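Filed under: Home & Living / Laundry and Clothes Care
12 comments | 84 shares

Mafalda Bragança has folded clothes for a living for 14 years, first in the stockroom of a school outfitter called Hughes and now at Sullivari, a second-hand clothing shop where everything that comes through the door has to be sorted, checked and folded before it goes on a shelf. She also teaches a short evening class on looking after clothes at home. We met in the back room of the shop in February, with a pot of tea and a large pile of knitwear on the table between us.

I asked her first how many pieces she folds on a normal day.

"It depends on the bags," she said. "On a quiet day it might be 70. After the school holidays it's more than I want to think about. People clear out the children's wardrobes all at once and we get everything together, socks included."

She learned the job from Florêncio Aguiar, who ran the stockroom at Hughes when she started. He made her fold the same jumper for most of a morning.

"I was annoyed with him," she said. "I was nineteen and I thought I knew how to fold a jumper. But he was looking at the edges. Mine all came out a slightly different width, so when you stacked them the pile leaned over. He didn't say much about it. He just pushed the pile and it fell."

The class runs for seven weeks and the first evening is given over to T-shirts. Bragança says most people who sign up fold in the air, holding the shirt against the chest and tucking the sleeves back with the chin. She asks them to stop doing that and use a table.

"You need a flat surface and you need it clear," she said. "The bed is all right if the duvet is off it. On a duvet you push down and the shirt moves with it."

Her own method for a T-shirt is plain enough. The shirt goes face down. One side is brought in as far as the middle of the shoulder, the sleeve is turned back on itself, and then the other side is done to match. The bottom comes up to just below the collar, and then it is folded once more. She did one while she was talking and didn't look at it.

Does she mind how people store them afterwards?

"Upright in the drawer, flat on the shelf, I don't mind. Hadi, who does the shop floor here, likes them upright because he can see what he's got. I find they slump when you take a few out. At home I have shelves, so it doesn't come up."

Shirts with collars get an evening to themselves. She said they are the pieces that come into the shop in the worst state, and nearly always for the same reason, that the collar has been crushed in a drawer and has dried or been stored with a crease across one point.

"With a polo shirt you start by doing up the buttons," she said. "All of them if you have the patience, or the top one at least. Then the front stays where it is when you turn the shirt over."

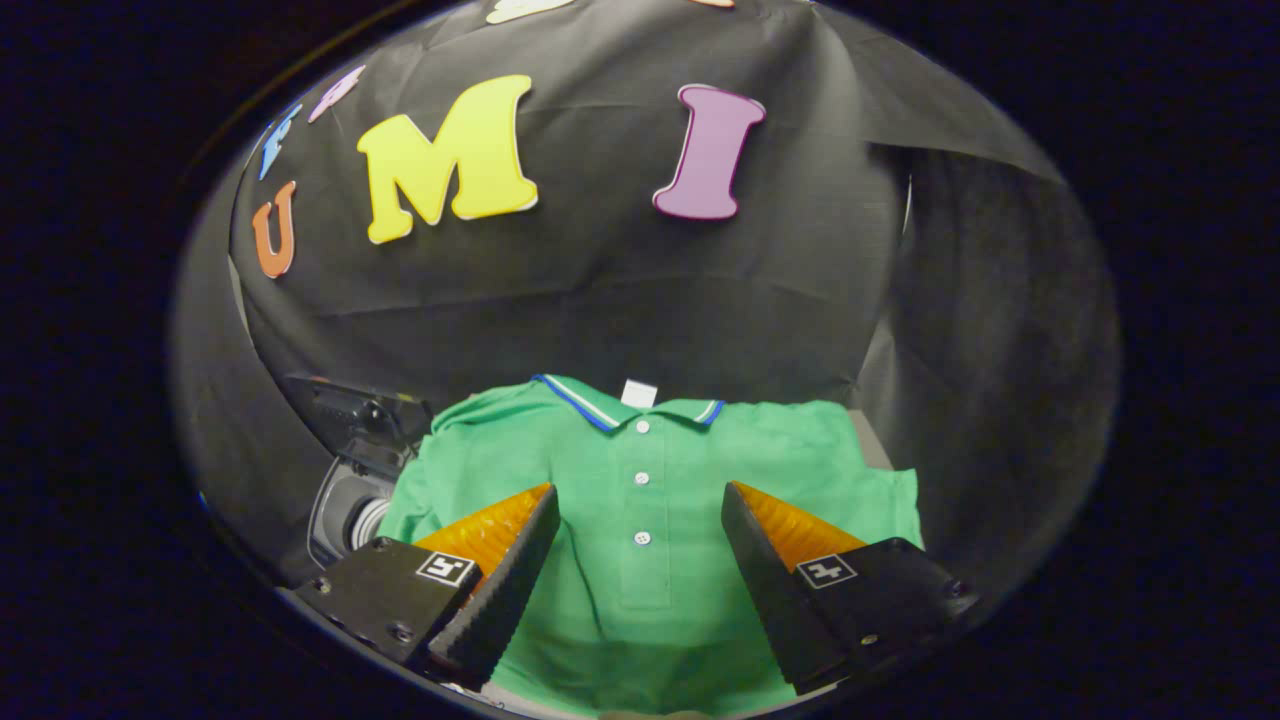
"After that, smooth it from the middle outwards with your hands flat. Get the collar lying down properly before you touch the sleeves. If the collar is wrong at the start it will be wrong at the end, and you'll have to open the whole thing up again."

She doesn't iron polo shirts. She shakes them out as soon as the wash has finished, pulls the collar straight and hangs them up damp. A knitted collar that has started to curl can be pressed under a clean tea towel with a warm iron, but she would try the shaking first.

I asked about children's clothes, which she folds more of than anything else.

"Fold them bigger than you think," she said. "People make these tiny parcels and then the child pulls one out and all the rest come with it. One fold fewer is better. My friend Sze-wing has three boys and she doesn't fold their pyjamas at all, they go in a basket. I think that's fine. I wouldn't tell my class that on the first evening."

The next course has almost filled up already. Bragança is hoping to add an evening on mending, with buttons and hems to begin with, if she can find enough lamps for the room. The one she has at the moment came from the shop and has to be held by the neck to stay on.

Tags: folding, polo shirts, wardrobe, second-hand
3 comments on this interview have been hidden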